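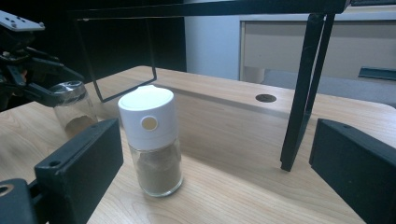 Spice jars and the little shelf: your questions
Last updated Mar 1, 2025

I run a small blog from Claredcombe, mostly on cupboards, and the spice posts get more email than everything else put together. I've pulled the usual questions onto one page so I can stop typing the same reply with a cup of tea going cold next to me. Do write in if yours is missing!

Do all my jars need to match?

No! Mine don't, and I've made my peace with it. I had a go at a matching set once (Breltden, square ones, very handsome) and I hated filling them. Square corners hold on to powder like you wouldn't believe. I went back to the odd assortment from the shops plus a few I'd washed out and kept, and I find things faster. If every lid is the same you have to read every label. With a mixture you sort of know that the paprika is the squat one and get on with it.

Flip-top or metal shaker lid?

Both, for different things. I like a plastic flip-top for anything finely ground, where I want a little at a time and I've only got one hand free. The metal shaker sort is lovely for finishing a dish at the table, but if you hold it over a steaming pan the powder cakes in the holes and you'll be poking at it with a cocktail stick. Shake into your palm first, then into the pan.

How do you tell brown powders apart?

Badly, for years. Cumin, ground coriander, white pepper gone a bit old, garam masala... I once made a crumble with cumin in it (we ate it, with custard, and I don't want to discuss it further). Now I label the lid and the side, in pencil on masking tape. It isn't pretty but it peels off when the jar changes jobs, and pencil doesn't smear when your fingers are greasy.

If you've already got a mystery jar, tip a pinch on to a saucer and smell it after rubbing it between your fingers. Still not sure? Chuck it.

What is the raised shelf for, and can I use it on a worktop?

It's just a second level. Low bench, thin legs, sits at the back, and you get a row on top with the space underneath still free. I do all my sorting on a table with one of these across the far end: everything I've dealt with goes to the back and whatever I'm working on stays in front of me. Yes, it'll go on a worktop. Measure the gap under your wall cupboards before you buy, and remember to add the height of your tallest jar, which I forgot.
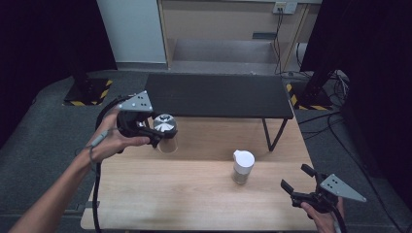
Silver lid at the back by the black shelf, white cap still in the middle of the table.

Where did you buy yours?

I get asked this weekly and I'm no help at all. My first one came from a house clearance and had no name on it. Imke Hollmann, who reads the blog and is far more organised than me, swears by the Takum ones and says the legs unscrew for storage. I haven't tried them. Look for feet that won't scratch and a top with no lip at the back, so you can wipe straight off the edge.

How full should a jar be?

Leave a finger's width at the top. Fill it to the brim and the first shake gives you nothing, then the second gives you the lot. And don't worry about having some that are nearly empty. I keep low ones at the left-hand end of the row so I see them when I'm writing the shopping list.

Can I top up an old jar with new spice?

Please don't. The old stuff sits at the bottom getting older and older, and in the end you're sprinkling dust from several Christmases ago. Use it up, wash the jar, dry it for a whole day with the lid off, and then refill. If there's only a spoonful left and you can't bear the waste, put it in tonight's dinner.

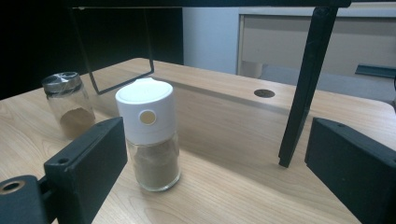 White cap in front, silver shaker lid behind with just a layer left in the bottom.

How do I refill without getting it everywhere?

Baking paper. Fold a sheet down the middle, tip the packet on to it, and let it slide down the crease into the jar. Funnels are fine for peppercorns but fine powder bungs them up, and then you tap the funnel, and then you're sweeping the floor. Work on a bare table with one jar open at a time. I mean it about one at a time. Two open jars and a ringing phone is how I ended up with cinnamon salt.

How do I get a flip-top off to wash it?

Most of them snap on. Run the neck under the hot tap for a bit, then push up with both thumbs from below the rim, turning the jar as you go. A teaspoon handle will help with a stubborn one, gently, and keep your other hand out of the way in case it slips. Some grinder tops are never coming off, however cross you get. I recycle those and move on.

What order do you put them in?

Not alphabetical! I tried it and I was forever shuffling things along to fit in a new one. I go by how often I reach for them. Daily ones stay down on the table or worktop, weekly ones up on the shelf, and the once-a-year lot (mace, I'm looking at you) live in a shoebox in the cupboard. Ottmar Weidemann wrote in to say he sorts his by cuisine, which I can see working very well if you don't put cumin in everything. I do.

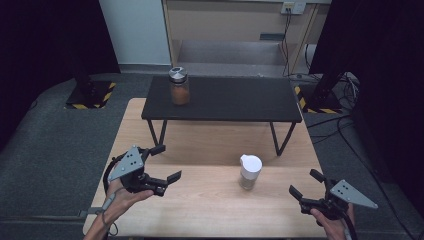 One more thing on order: leave gaps. It's tempting to pack the top of the shelf from end to end, but then you can't get your fingers round anything and the whole row goes over like skittles. A bit of bare wood in front is useful as well. When I'm cooking I bring down the one I need, use it, and it goes back before I fetch the next.

Does light spoil them?

Light and heat both do, so a clear glass jar on a sunny windowsill is asking for trouble. Away from the window and well away from the hob they're all right for everyday use. I buy small amounts and don't fret. The spare packets go in the cupboard in a tin.

How often should I go through the lot?

Once a year does me. I do mine in October, before the baking starts, and it takes an afternoon with the radio on. Take everything out, sniff it, wipe the bottoms of the jars (always sticky, I've no idea why), wipe the shelf, and put back only what you'd cook with this month. The rest goes in the shoebox or the bin.

Will you come and do my cupboard?

Very kind, but no! Mine needs doing first.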